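Workshop Notebook, Finishing Room
Entry of 12/2/24
Subject: Re-grouting of tiled work surfaces, moisture and stain trials 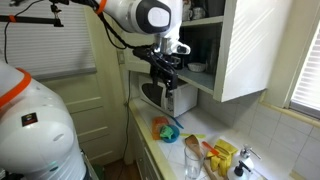

Work resumed on the grout series after the holiday closure. The purpose of the series remains as set out in April: to determine whether the cement grout now supplied by Skosico can be used on kitchen counters without a separate sealing coat, and if so, at what joint width. The department has received several inquiries on this point from the Stakness housing project, and a written position is due before the end of the quarter.

Panels. The set made before the closure was taken from the curing rack this morning. Panels A through D carry the Skosico grout mixed to the printed ratio. Panels E through H carry the older Imia grout, which is kept as the reference. Panel F has a hairline crack along one long joint and has been withdrawn. The crack follows the edge of the backing board and is attributed to handling. It should not be read as a fault in the grout.

Room conditions. The temperature was steady. Relative humidity read 38 percent at the start of work and 34 percent after the heating came on. Colleagues are asked to enter both readings in the log, as the earlier pages give only one and it is not clear which.

Stain trial. Coffee, beet juice, cooking oil and yellow mustard were applied to the joints of each sound panel, left for 90 minutes under glass, and wiped with a damp cloth and plain dish soap. Coffee lifted fully from all panels. Beet juice left a faint pink line on A and C, and a stronger one on E. Oil darkened every unsealed joint to a similar degree. Mustard was the worst of the group, as it was in the spring, and the mark on panel B did not respond to a second cleaning. The joints on panel B were finished with a wetter sponge than the others, and the surface is noticeably more open under the hand lens. A further panel should be made with a nearly dry sponge before any conclusion is entered for mustard.

Water uptake. Weighing was postponed. The bench scale drifted during the zero check and has been tagged for service. The panels have been returned to the rack face up, with spacers, and must not be stacked.

Joint width. The narrow joints on D were difficult to fill. Voids were found at two tile corners when the surface was probed with a pin. The Collet float has a worn edge, which may have contributed. A replacement is in the second drawer and should be used from now on. The worn float may be kept for adhesive.

Note on mixing. The Skosico powder stiffens sooner than the Imia product. A batch left to stand for 16 minutes could no longer be worked into the narrow joints, and water was not added to recover it. Smaller batches are recommended.

Outstanding items:
Remake panel F with the reference grout.
Make one additional panel to the B specification, sponge nearly dry.
Repeat the oil test on sealed joints.
Obtain the current data sheet from Skosico. The copy in the binder lacks its second page.
Weigh all panels when the scale is returned.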